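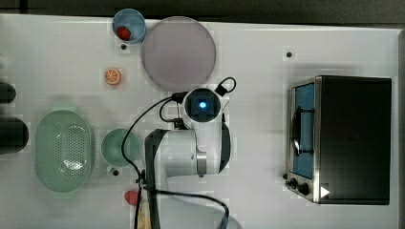 Hamish Mowat reckons I'm making a mountain out of one dropped cup, and that an arm which stops dead 2 times in 207 runs is doing better than his kids at clearing the table. Fair enough, and I'm fond of Hamish, but it's the stopping that bothers me. Both times at Pondon the arm froze halfway through a reach with no alarm and no message, and a person leaned in to see what was the matter. I'd have done the same, you know, and so would most of my neighbours.

The log put it down to a cable pulling at the wrist. Fine, tie the cable back. But a machine that has faulted ought to say so, loudly and in plain words, before anybody puts a hand near it. Canham fitted a buzzer in March and I would dearly love to see Pondon do it too.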